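Home | Swap Days | Drop-off | FAQ | Contact

Kondeleo Clothes Swap: Your Questions

What can I bring?
Clean clothes, scarves, hats and bedding! Kids' prints go fast, so if you've got a cartoon duvet cover or some polka dots in a closet, please bring them. We passed along 3,000 pieces last year and I still get excited every time a bag comes through the door.

Do I need to fold things first?
Yes please, and the bed is the best folding table in the house. Pull the bedspread flat, put everything in one pile, and take pieces off the top.

How do I deal with knits?
Fold them, never hang them (hangers leave those pointy shoulders). Lay the piece face down, bring the sleeves in, then fold from the hem up. Ribbed knits bunch up on you, so pick up the crumpled part, give it a gentle shake and start again on a smooth spot.
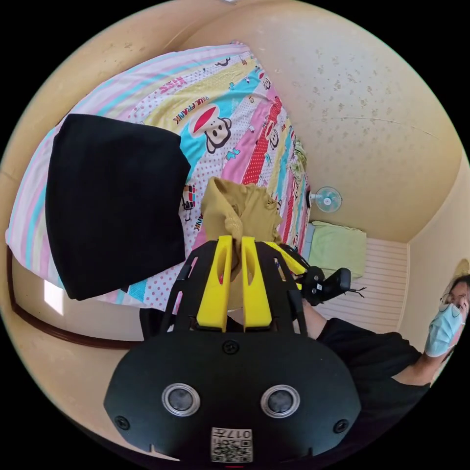
Can I bring mustard yellow? Is it still wanted?
Oh, always! Aliki Tsolakis runs our color rail and yellow is the first section to empty. Ribbed mustard with anything turquoise is a wonderful pairing, go try it.

How many pieces can I take home?
As many as you brought, plus two. Bedding sets count as one piece.

Who do I ask about big drop-offs?
Milagros Carhuamaca, at the front desk from 10 a.m. Anything over 200 pieces, give her a week's notice so she can clear a rail.

Last updated: September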